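Workshop notebook, glaze bench
2021-08-16

Mint liner on the Grunport stoneware, again. Writing this up properly because the last entry on this glaze consists of the words "seems fine" and a tea stain, and I have now been asked twice what "fine" meant.

Where we are. The Urndale shop want a mug in a pale green. They have seen a colour chip from Fuentealba and like it. A colour chip is a flat bit of fired clay a bit bigger than a stamp and it will flatter anything. I said so at the time. A mug has a rim where the glaze runs thin, a foot where it runs thick, and a handle join where it does both, and the chip has none of those. So before anyone promises anyone a delivery I wanted mugs in the hand.

Two recipes on the go. The first is the Fuentealba powder mixed as the bag says. The second is the same powder with more water and a second dip. The bag says one dip. I don't trust the bag. The bag was also wrong about the white, and we still have the white to prove it, under the stairs.

Five mugs of each. All thrown to the Tenness shape, which is the small straight one, from the same batch of clay, bisque fired together. I weighed out the powder myself on the good scale. The other scale has been drifting since December and should either be mended or put where people can't reach it.

Fired to 1,118 by the controller. What the kiln really reached is another matter. The cone on the middle shelf had gone over nicely, the one on the bottom shelf had barely nodded. So anything I say below about the bottom shelf mugs should be read with that in mind, and I would ask colleagues who are keen on this glaze to do the reading.

One dip, middle shelf. Good even colour on the outside. Thin at the rim, with the body showing through as a brownish line. One person in the workshop calls this "character". I call it a place where the glaze isn't. It might be acceptable if it were the same on every mug, but it isn't: on some it goes the whole way round and on others it fades out near the handle, depending I think on which way the mug was held coming out of the bucket.

One dip, bottom shelf. Slightly chalky to the touch. Colour greyer. Not usable, and not a fair test either.

Two dips, middle shelf. Rim covered. Colour a shade deeper but still what I'd call pale. Some pooling inside at the bottom, where it goes glassy and a little blue. I like it, for what that's worth. I am less happy about the foot, where one of them ran and had to be persuaded off the shelf with a chisel. That mug is now a pen pot.

Two dips, bottom shelf. Better than I expected. I'm suspicious of this. If the thinner mix melts that well in the cool part of the kiln then it ought to have run all over the place higher up, and mostly it didn't. Either the mix was uneven (I stirred between dips, but did I stir enough?) or the bottom shelf isn't as cool as the cone made out. Cones can be duds. Needs doing again with a cone at the front and another at the back.

Tea test. The claim from Fuentealba is that the surface won't stain. I left strong tea in one of each overnight. The one dip mug had a faint ring in the morning that came off with a thumb. The two dip mug had a ring too, fainter, also came off. So both passed, if a single night of tea is a test. I don't think it is. A mug in an office gets months of it and a wash on the last day of term. I'd want a fortnight at least, with coffee, and a spoon going round in it, as spoons mark a soft glaze long before anyone notices.

Lemon test. Slice of lemon stuck to the outside under a wet cloth, overnight. No change that I could see on either. Held them up to the window and tilted them about. Somebody with younger eyes should look too.

Hot and cold. Kettle, then straight under the tap, over and over until I was bored. No pinging, no fine cracks showing when I rubbed ink in. This is the result I believe most and it's the one that surprised me, since the Tenness shape has a thickish base and I'd have put money on crazing.

Colour, then, which is what the shop will care about. It changes a great deal with what's near it. On the bench next to the white tiles it looks properly green. On wood it looks greyer. Held against a shirt it looks like whatever the shirt wants. I have been told I'm overthinking this by someone who chose the chip under the strip light.
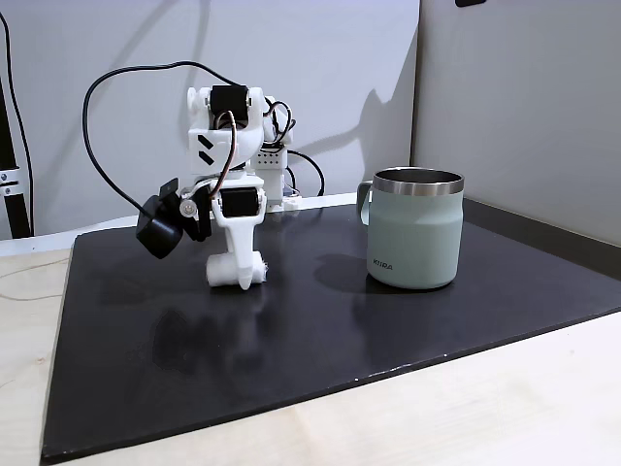 Mint mug, on the black board. Grey wall behind, pale wood table.

Against black it comes up very pale indeed. If the shop put these on dark shelves, which I believe they mean to, people will be buying a near white mug with a hint of mint about it. They may be happy with that. I would want them to have seen it and said so in writing, as the order asks for "green" and so does the label they've drawn up.

Also worth saying that a photograph settles nothing about shade. It gets printed, or looked at on somebody's telephone, and then we're arguing about three different greens. Send a real mug. It's one parcel.

Cost. Two dips uses more powder, but the mix is thinner, so less than double. I have a figure and I don't believe it yet, as it leaves out what stays in the bucket and what goes down the sink trap. The extra handling is the bigger worry. The second dip has to wait until the first has lost its shine, and on a damp day that's a long wait with full boards all over the bench and nowhere to put them down. The supplier's sheet is silent on this. It's silent on most things after the price.

For next time:

Same two mixes again, same clay, but with the shelves swapped, so that we learn about the glaze and not about the kiln.

Cones front and back, new box.

Wax the feet higher. I was mean with the wax.

Try one long dip in the thicker mix before we give up on it. Holding it in for a slow count of five might cover the rim without the second go. I doubt it, but it's cheap to find out.

Handle joins: look at them with the lens. I only remembered these after I'd packed up, and there was a pinhole on one that I'd taken for dust.

Do not tell Urndale anything yet. "Promising" was used in an email last time and came back to us as a delivery date.

Bucket of the thinner mix is lidded and labelled, second shelf, left of the sieves. Please don't top it up with water because it looks thick. It settles. Stir it first, right from the bottom, and then see.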